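Ekström Dining Table – Care and Set-up Guide
Section 3: Caring for the Tabletop
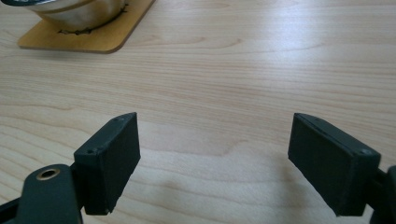

Read this section before you use the table for the first time, and keep it with the assembly sheet. It covers the first few weeks, everyday cleaning, re-oiling, and the repair of small marks. Extension leaves are treated the same way as the main top. The legs and underframe are covered in Section 4.

The instructions apply to tables supplied with the Ikell oil finish. If your order sheet says "lacquered," follow only the parts marked "All finishes." Oiling a lacquered top does no good and leaves a sticky film that is hard to remove.

3.1 Before first use (all finishes)

1. Leave the top in the room where it will be used for two days before fitting the legs. Lay it face down on the packing blanket, on a flat floor.

2. Open the wrapping at both ends during this time so that air can reach the wood.

3. After the legs are on, wipe the top with a dry cotton cloth to remove packing dust.

4. Check the surface in daylight from both ends of the table. Report any damage from shipping before you use the table. The address is at the end of this section.

Note: Wood moves with the seasons. A top may be slightly wider in July than in the middle of winter. The slotted brackets under the table allow for this. Do not replace them with fixed brackets, and do not add screws between the brackets.

Note: Differences in color and grain from one board to the next are normal and are not accepted as a fault. Leaves ordered later than the table will usually look lighter at first. Most of the difference goes away as the newer wood is exposed to light.

3.2 Placing the table

Keep the table at least 3 feet from a stove, radiator, or floor vent. If the room has underfloor heating, lay a rug under the table or keep the floor setting low.

Strong sun changes the color of wood. For the first 8 weeks, do not leave anything standing in the same place for days at a time. This includes bowls, lamps, table runners, and place mats. Move them when you clean. If the table has leaves, put them in now and then during this period so they darken along with the rest.

Caution: Do not drag the table. Two people should lift it by the frame, one at each end. Lifting by the edge of the top puts strain on the brackets.

3.3 Everyday cleaning (all finishes)

1. Brush or wipe off crumbs and grit first. Grit under a damp cloth is the most common cause of fine scratches.

2. Wring out a soft cloth in lukewarm water until it no longer drips.

3. Wipe along the grain, from one end to the other.

4. Dry the top right away with a second cloth.

For grease, add a teaspoon of mild soap flakes to a quart of lukewarm water. Wipe, go over the area again with plain water, and dry.

Do not use:
Scouring powder or the rough side of a kitchen sponge
Glass cleaner, ammonia, or bleach
Steam cleaners
Microfiber cloths on an oiled top
Spray polish containing silicone

Silicone deserves a separate word. It gets into the grain and keeps new oil from taking. If silicone polish has been used, tell us before you order oil. The top will probably have to be stripped in a workshop.

3.4 Hot and wet items

An oiled top will stand a short spill of water. Coffee, red wine, beet juice, and vinegar should be wiped up at once. Lift the spill with a folded cloth, working from the outside in.

Use coasters under glasses and cups, hot or cold. Wood, cork, and felt are all suitable. Rubber and soft plastic are not suitable, as some kinds react with the oil and leave a dark ring. The same goes for rubber feet on kitchen appliances and for plastic-backed place mats.

Pots and oven dishes need a trivet with some air under it. A folded dish towel is not enough. Heat and trapped damp will go through it and leave a white mark.

Caution: Do not stand a potted plant on the table without a glazed saucer and feet under the saucer. Unglazed clay lets water through slowly, and the stain is usually deep by the time it is noticed.

3.5 When to oil

Put a few drops of water on the part of the table that gets the most use. If the drops stay round for five minutes, the finish is sound. If they flatten and the wood under them darkens, it is time to oil. Dry the spot and wait a day before you start.

In a household that eats at the table every day, expect to oil it twice in the first year and once a year after that. A table in an office or a spare room can go longer.

3.6 Oiling the top

You will need Ikell Table Oil (order no. 915), three lint-free cotton cloths, a fine sanding pad, rubber gloves, and a metal bucket with a lid. One can is enough for the largest Ekström table with both leaves.

1. Clean the top as described in 3.3, using soap. Let it dry overnight.

2. Rub the whole surface lightly with the sanding pad. Follow the grain at all times, including where it curves. Do not press harder on marks than on the rest.

3. Remove the dust with a dry cloth. A vacuum cleaner with a brush head may be used first.

4. Open the windows. The room should be at normal indoor temperature and out of direct sun.

5. Stir the oil. Do not shake it.

6. Put on the gloves and spread a thin, even coat with a cloth. Start at one end and finish at the other. Do the edges as you go.

7. Wait 15 minutes. If dry patches appear, put a little more oil on them.

8. Wipe off all the oil that has not soaked in. Change to a clean cloth when the first is full. The surface should feel smooth and nearly dry to the hand.

9. Look along the top against the light. Shiny streaks are oil left on the surface. Wipe again until they are gone.

10. Leave the table for 24 hours before light use. Keep water off it for a week.

WARNING: Cloths with oil on them can heat up and catch fire by themselves. Put used cloths in the metal bucket, cover them with water, and close the lid. Keep the bucket outdoors until you can take it to your local waste site. Never leave oily cloths in a heap or in a trash can.

Note: If oil was left on too long and has gone tacky, put a small amount of fresh oil on a cloth and rub the sticky area. This softens the old oil. Then wipe dry as in step 8.

3.7 Small repairs (oiled tops only)

White rings. Wait a few days first, as fresh rings often fade. If the ring is still there, rub it with a little oil on a cotton cloth, then wipe dry.

Shallow scratches. Rub along the grain with the sanding pad, a little past the scratch on each side. Oil the area. It may look darker than the rest for a week or two.

Dents. A dent can be raised if the wood fibers are not broken. Put a damp cloth over the dent and touch it with the tip of a warm iron for 2 seconds. Lift the cloth and look. Repeat if needed, let the spot dry overnight, then sand lightly and oil.

Ink and marker. Do not use solvent. Try soap first, then the sanding pad. Some ink will stay.

Burns, cracks, and open joints should not be repaired at home. Home repairs with filler or glue are not covered by the guarantee.

3.8 Storing leaves

Store the leaves flat, in the same room as the table or one with similar air. Under a bed is a good place. A garage, attic, or unheated porch is not. Leaves stored on end will bow in time – a bowed leaf can sometimes be flattened in the workshop, but we cannot promise it.

When you oil the table, oil the leaves on both faces. The underside needs only a thin coat.

3.9 Getting help

For advice on marks and finishes, write to Lovisa Halvorsen at the Kandton workshop. Include the number stamped on the underside of the frame. For shipping damage and missing parts, write to Edvin Magnusson at the Pletport warehouse and keep the packing until you have had a reply.

Section revised 6 April 2025. It replaces the loose care card packed with earlier tables. The change from the old card is in 3.6, where the waiting time in step 7 has been shortened to suit the current oil. If you still have a can with the old green label, wait 30 minutes instead.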